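Friday

Back on the button task. Bilal Khasawneh merged the new planner wrapper from the Hornov branch last night, so the first hour went to finding out what it broke. Two things: the gripper width topic had been renamed, and the approach pose was now expressed in the flange frame instead of the tool frame. Both fixed before coffee. I left a note in the changelog, which I doubt will be read.

The target is still the power button on the black bar. The ring light around it is both a help and a nuisance. Detection finds the ring easily, but the center estimate moves when the gripper shadows one side of it. I logged 564 detections at the home pose and the spread was fine. I repeated the log at the pre-contact pose and it was not fine. The estimate is biased toward the side facing away from the fingers, and the bias changes with wrist yaw.
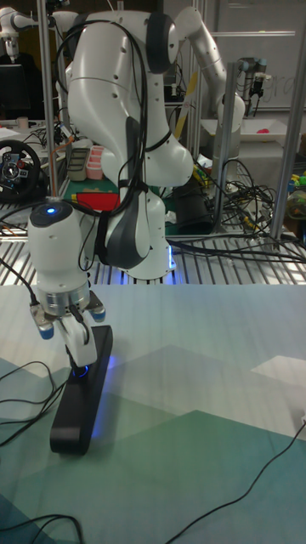 Wrist over the bar, ring light lit.

I spent the rest of the morning on whether this is a perception problem or a planning problem. Tala Bataineh argued for planning: take the estimate once at standoff, freeze it, and go down open loop from there. I wanted to keep updating it, on the grounds that the bar can slide if anything tugs on its cable. We wrote down the two cases and agreed to try hers first, as it needs less code.

Freezing the estimate took 20 lines in the Ghanem node, most of them to handle the stale transform. The buffer lookup was using latest-available time, so the pose it froze belonged to whatever the arm was doing a moment after the image stamp. I changed it to look up at the image stamp with a timeout of 70 ms. The lookup now fails loudly when the camera clock drifts, and I prefer that to a pose that is wrong without saying so.

The mat is the other thing. The printed triangles have strong edges, and the plane fit was picking them up as depth steps in the stereo output. I masked everything outside the bar's bounding region and the fitted normal stopped wandering. That should have been done in January.

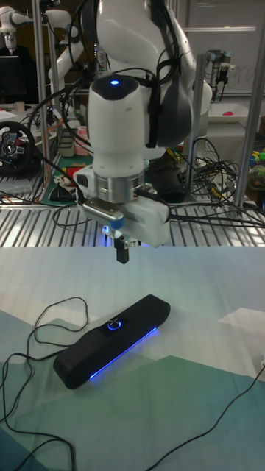 Fingers pointing down above the bar.

After lunch, planning. The planner likes to take the elbow through a configuration that winds the cable bundle around the upper link. It is legal as far as the joint limits go, so the solver sees no reason to avoid it. I added a cost on distance from a reference posture, with low weights on the wrist joints so that yaw can still be chosen for the approach. The first weights were too high and the solver returned the reference posture itself, with a cheerful success code. Halved them, then halved them again.

The grating behind the base was also missing from the collision model. Someone had commented it out during the Sutcombe tests and left no reason in the commit message. I put it back as a single box with padding. Planning time went up slightly. I can live with that.
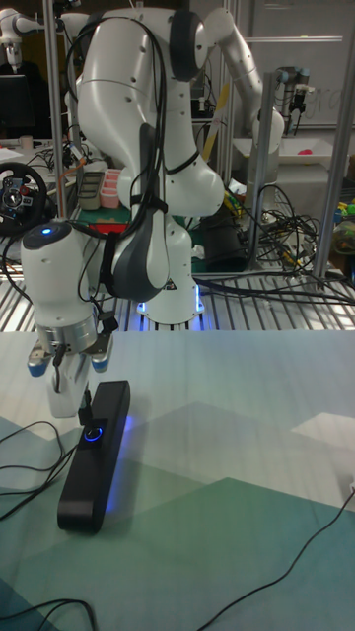 Force threshold next. Rateneck's controller exposes a filtered wrench at the wrist, but the filter lag is long enough that a threshold tuned at slow speed is wrong at normal speed. I split the descent into 2 segments, a position-controlled move to standoff and then a slow guarded move with its own limit. The guarded move aborts on force or on travel, whichever comes first, and reports which. Until today it reported "done" for both, so half of my old result tables mean less than I thought. I have marked them as such in the spreadsheet and will not be rerunning them all.

Tala wants the abort reason published as an enum. I used a string. We will have that conversation next week.

Open items: the yaw-dependent bias is still there and freezing the estimate only avoids it. The padding on the grating is a guess. Unit tests for the transform lookup, with a fake clock. Ask Bilal whether the topic rename was deliberate.

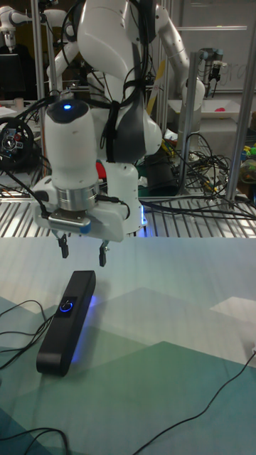
Hornov lab, Friday, 6:40 p.m.

One more pass over the code before going home. I moved the standoff height into the config file, where it sits next to the approach yaw, and deleted the three places that had their own copy. Two of those agreed with each other. The third was in centimeters.

Also wrote a small replay script that takes a bag and runs only the detector and the frozen-pose logic, with no arm in the loop. It prints the stamp, the center and the lookup age on one line. Ugly, but it will let me work on the bias from my desk. Pushed to my own branch, not to main. Bilal can review it when he has answered about the topic name.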